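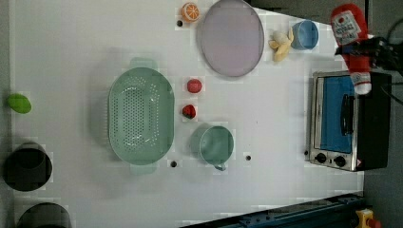

How often does play food need washing?

Once a week is enough at home if the children are well. In a playgroup or a nursery room, wash anything that has been in a mouth at the end of that session and do the whole set weekly. After a stomach bug or a heavy cold, wash the lot straight away, including the pieces at the bottom of the box.

How to wash and dry a plastic play kitchen set
Last updated Thu 25 January
Read 2,921 times

This page covers hard plastic play food, plates, cups and pans. Wooden and fabric pieces are dealt with further down. Anything with batteries, such as a till or a hob that makes noises, should be kept away from the sink altogether.

What you need

A washing-up bowl or a clean sink
Ordinary washing-up liquid
A soft brush, such as an old toothbrush
A mesh laundry bag, if you plan to use the dishwasher
Two old towels
Baby bottle steriliser, only if there has been illness

Sort before you start

Tip everything out and make two heaps. The first is for solid pieces and open shapes with nowhere for water to collect: plates, bowls, spoons, cups. The second is for hollow pieces, which means most fruit, bottles, eggs and a good many vegetables. To tell the difference, give the piece a gentle squeeze and hold it near your cheek. If you feel air, it has a hole in it somewhere and water will get in.

Put cracked pieces in the bin. A crack has a sharp edge and holds dirt that a brush won't reach. Check too for stickers and paper labels. If you want to keep them, wipe those pieces with a damp cloth and leave them out of the bowl.

Washing by hand

1. Fill the bowl with warm water and a small squirt of washing-up liquid. It should be comfortable for your hands. Very hot water can soften thin plastic, and it comes out of the bowl a different shape.

2. Put in the solid pieces first. Leave them for 9 minutes.

3. Brush each one. Go round handles, under rims and into any moulded leaves or pips. Strainers and graters need doing from both sides.

4. Rinse under the cold tap.

5. Change the water before you start the hollow pieces. Don't soak these. Hold each one with its hole uppermost, brush the outside quickly, rinse and shake.

Cut-and-stick food, the sort held together with hook-and-loop dots, counts as hollow. The dots collect hair and fluff. Pick this out with a cocktail stick or a fine comb while the piece is dry, as it mats together once it is wet.

Using the dishwasher

Look on the packaging or the maker's website first. If it says top rack, use the top rack. If it says nothing, wash by hand.

Put small pieces in the mesh bag, zip it and lay it flat. Choose the coolest programme and turn off the heated drying if your machine allows it. Run the toys without the family's dinner plates, or you will find grease on everything. Hollow pieces shouldn't go in at all. They fill up during the wash and are very hard to empty.
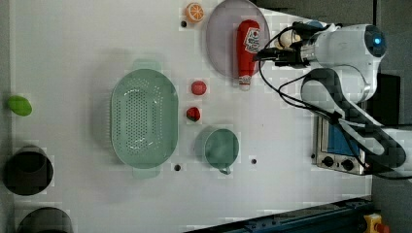
A reader from Storkach wrote in to say that she disagreed with us on the dishwasher and had put hollow fruit through hers for years without trouble. Her method is to seal each hole first with a dab of clear silicone, leave it overnight, and then treat the piece as solid. She added that it has to be redone when the silicone starts to lift, and that she would not do it for a child still at the chewing stage. We agree with that last part. A dab of silicone can come away in the mouth, so keep the method for older children's toys.

Drying

Most of the trouble with play food starts here. A set put away damp will smell within a few days, and the inside of a hollow piece can go black.

Spread one towel out and lay the solid pieces on it upside down. Cups and pans are best propped at a slant so air can get under the rim. Turn everything over after a couple of hours.

Hollow pieces need longer. Squeeze out as much water as you can, then stand them with the hole facing down on the second towel. An egg box holds round fruit steady. Give them a full day in a warm room, or two days in January when there is little drying in the air. Don't put them on a radiator.

Shake each piece by your ear before you put it away. If you hear water, it goes back on the towel.

If there is mould inside

Black specks in the water when you squeeze mean mould. You can't brush the inside and you won't be able to see whether you have cleared it. Throw the piece away. Single replacements are sold fairly cheaply, and second-hand shops often have bags of odd pieces.

After an illness

Wash as above, then sterilise the solid pieces that the maker says will stand it. Cold water sterilising fluid is kinder to plastic than steam. Follow the strength and the time on the bottle, keep the pieces fully under the surface, and don't mix the fluid with any other cleaner.

Wooden pieces

Never soak wood. Wring out a cloth in soapy water, wipe each piece, wipe again with plain water and dry it with a towel at once. Stand the pieces on edge overnight. If the surface feels rough afterwards, rub it lightly with very fine sandpaper and wipe off the dust.

Fabric and felt pieces

Check the label. Most sewn food will go through a cool wash in a zipped bag. Glued felt often won't, and is better sponged and left flat to dry.

Storing the set

Use a box with holes in the sides or an open basket. A lidded tub is fine as long as you are certain everything is dry. Put plates and pans at the bottom and the food on top. If you run a playgroup, two smaller sets used week and week about are easier to manage than one big one, as there is always a dry set ready.

Wash the box too. Crumbs and grit settle in the corners and go straight back on to the clean toys.

Related pages

Cleaning bath toys
Getting felt-tip off plastic
Which toys can go in a washing machine?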